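Retier Student Robotics Project
Final Report, Simulation Group
Submitted 1/21/22

1. Purpose of the Project

The Simulation Group was formed to study how a robot arm may be taught to pick up smooth, rounded household objects. Such objects present a known difficulty for beginning students. They offer few flat surfaces, and a small error in the position of the fingers can cause the object to roll or tip. The group was asked to prepare a virtual room, place an arm and an object in it, and record the results of repeated attempts under fixed rules.

All work was carried out in simulation. The school laboratory has one physical arm, known to students as Baxter, and it was reserved for the senior course throughout the term.

2. Virtual Room

The room was assembled in Veva, the simulation package used in the introductory course. It contains a long dark counter with drawers, a laptop, and a blue vase. The arm is a Franka Emika model with a black two-finger gripper. 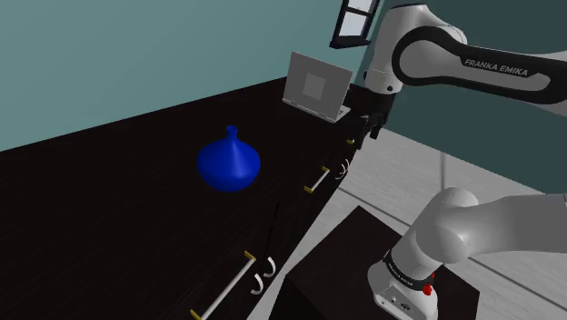 The starting position of the arm was stored in a settings file so that each member of the group could begin from the same point. Early in the term, members kept separate copies of this file, and two weeks of results could not be compared. The file was then moved to the shared class folder, and changes to it required the approval of the full group.

Furniture was kept in the room during all trials. The group considered removing it to shorten loading times, but the course guidelines call for testing in a setting that resembles a home. The living area includes a bed with a blue bedspread, a chair beside a small table, a floor lamp, and a black armchair.

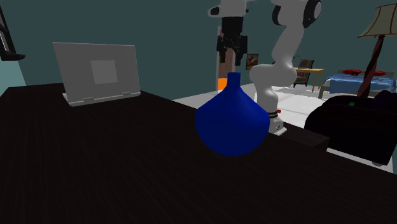

3. Method

Each trial was limited to 900 simulation steps. A trial was marked as a success if the object was lifted clear of the surface and held until the step limit. Trials in which the object was lifted and then dropped were recorded separately. Control programs were written in Atis, the scripting tool supplied with the course.

The second part of the project dealt with a multi-fingered hand. The object chosen for this part was a glossy blue ball. Control of several fingers proved to be much harder than control of two, and the group spent most of January on the timing of finger closure.

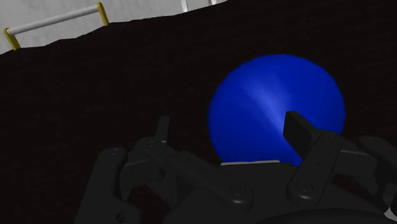 Contact settings also required attention. With low friction values, the ball slipped during the lift. With high values, it remained attached to a single finger in a manner that would not occur on real equipment. The final value was selected after 13 test runs and was not changed again.

4. Results

The group completed 4000 trials, of which 452 were performed with the multi-fingered hand. The two-finger gripper was the more dependable of the two when it approached the neck of the vase from directly overhead. Approaches from the side often pushed the vase along the counter. Most failures with the hand took place before the lift, when one finger closed ahead of the others.

5. Recommendations

The group recommends that next year's students begin with the two-finger gripper and move to the hand only after their settings files have been checked. Additional computer time should be requested early in the term. The programs and trial records have been placed in the class folder, together with a short guide to installing Veva on the laboratory computers.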